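What the second arm really costs (and other things I learned doing our budget)
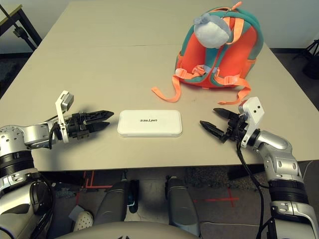

If you've been reading these updates since January you'll know I promised to write up how we planned the equipment money this year, and I've put it off twice now. So, with a big cup of coffee and the spreadsheet open in the other window – let's go!

Quick background for newer subscribers. I look after equipment for the bench team at Onora, and our job is to get two-armed robots packing and handing over ordinary stuff. Bags, cases, small boxes with chargers in them, the kind of thing a returns desk sees all day long. We had one decent setup, a pile of wishes from everyone on the team, and one pot of money to cover the lot. My first draft of the budget was basically a shopping list with the robot at the top and everything else squashed into a line called "misc." Please don't do what I did. That line ended up longer than the rest of the page.

Grippers first, as that's where most of my emails have been coming from. When you buy a two-armed machine you buy two of whatever goes on the end of the arms, and you should really be buying three. I know, it sounds like padding. But a gripper that's off for repair takes the whole bench down with it, and if your supplier is slow you can lose weeks. We got quotes from Fivari and from Levchenko for plain two-finger grippers, and the prices were close enough that I stopped caring about price and started asking about spare fingers. Fivari sells fingers on their own. Levchenko wanted us to send back the whole unit. You can guess who got the order (sorry, Levchenko, your sales guy was lovely and he did send a very nice calendar).

Ask about fingers before you ask about anything else, okay? They're the bit that rubs against zippers and table edges all day, and they wear. I now have a separate line for them and I top it up every quarter.

Then there's brackets, mounts and cables. I had put down zero for these. Zero! Every little module you hang on a wrist needs something to hold it and a cable running back down the arm, and cables on a moving arm get tugged and twisted in ways that cables on a desk never do. Grímur Hauksdóttir, our hardware lead, read my first draft and wrote one word next to that section, and I'm not going to repeat it in a newsletter. We settled on $1000 for the year for mounts and cabling per robot. It felt silly when I typed it in. It doesn't feel silly now.

The part I enjoy most is the props, and it's also the part that finance asks the most questions about. Yes, we buy backpacks. Yes, some of them are for kids, with animal heads on top. A kid's backpack is a fantastic test item – long floppy straps, buckles, zipper pulls that stick up, a shape that never sits the same way twice – and putting a flat case into one is a much harder job than it sounds. Our prop line is 35 items for the year, mostly bags and hard cases, and I buy them from regular stores like a regular person. Two tips from me on this one. Buy doubles of anything you'll want to use in a comparison later, because the color you want will be gone by summer. And keep the receipts in one folder by month, or you'll be me in January, on the floor, with a shoebox.

If finance asks why you can't just use plain blocks, tell them your customers don't ship plain blocks. It worked on mine.

Tables! I had a whole argument with myself about tables. You can spend an awful lot on a fancy workbench with slots and rails and a height crank, and there's a lovely one in the Jultamby catalog that I kept going back to like it was a pair of boots. In the end I left it out. A plain light-colored tabletop at a sensible height does the job for what we do, and I'd rather put that money into spares. What I did add was floor tape, which costs next to nothing and saves a ton of grumbling. Mark where the table goes and where the robot goes, and you can put everything back after the cleaners have been through. Get a bright color. Get more rolls than you think, too, as carpet is not kind to tape.

While I'm on floors: measure your doorways before you sign anything. That's all I'll say about that.

A few of you wrote in asking whether to rent or buy. We priced both. Renting looked good for a short project and pretty bad for anything over seven months, mainly down to insurance and the delivery charge at each end. If you're only trying to find out whether a job can be done with two arms at all, rent. If you already know you'll be at it all year, the sums tip the other way fast. Do check what support is included, though, as the rental we looked at covered phone help and nothing on site, and the purchase quote had a yearly visit thrown in.

And people. I always forget people. Somebody has to set the bench up, reset the bag, shake out the straps, put the case back in the middle of the table and start again, over and over. That's hours, and hours are money, and on our sheet it came out as the second biggest line after the robot. If your boss sees a budget with a robot on it and no staff time, they'll assume the robot does everything by itself and you'll be explaining that for the rest of the year.

So here's the order I fill the sheet in now. Staff time goes first, then the robot, then grippers and spare fingers, then mounts and cabling, then props, then the table and tape, and last of all a cushion for whatever I've forgotten. My cushion was too small this time and I've already spent it on shipping.

I'm happy to share the blank spreadsheet with anyone who wants it, just reply to this email and put "budget sheet" in the subject so I can find you. Next time I'll get into service contracts, which I've been reading with a highlighter and a lot of snacks. If you've got one you love or hate, send me the details before then and I'll try to fit it in!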